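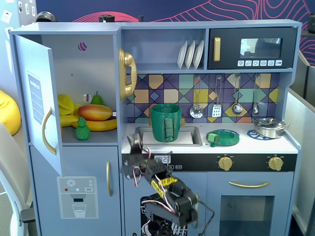 Progress report to Plira: the Plindero lettering pack

Dear all at Plira,

Thank you again for your patience with us over the summer, and for the kind note that came with the second payment. We at Edoleck have been meaning to write this since September, and there is a good deal to tell you.

As you'll remember, the grant of $2000 was to pay for a free pack of ready-made text effects for people who make their own posters and flyers. We promised 80 graphic styles, and 40 are finished, named and saved in the shared library. The chalk and neon groups came together quickly. The wood type group did not, I'm sorry to say. The grain looked lovely at poster size and turned to gray mush on a business card, so we redrew it with far fewer anchor points and a heavier line, and I'm much happier with it now (it opens a good deal faster, too).

We also settled on Fragkou as the typeface for all the sample sheets. Its wide, flat strokes leave plenty of room for texture, and the counters stay open even with a thick outline around them. The one drawback is the ampersand, which fills in when you offset the path. We've drawn a replacement and tucked it into the symbols panel.

Five short lessons go with the pack, and drafts of the first three have been out with testers.

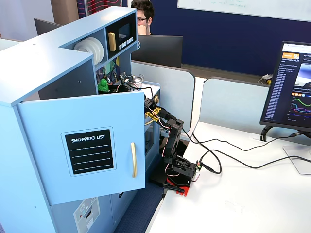
One tester wrote that the lesson on stacked strokes had her dragging the new stroke below the fill before she'd been told where the Appearance panel was, and could we please start there. We have moved that step to the top and added a note on expanding the artwork before sending it to a printer.

Still to do are the metal and paper-cut groups, the last two lessons, and a tidy-up of the swatch names, which are a mixture of proper names and things like "blue new new." No change to the budget.

With warm thanks from everyone at Edoleck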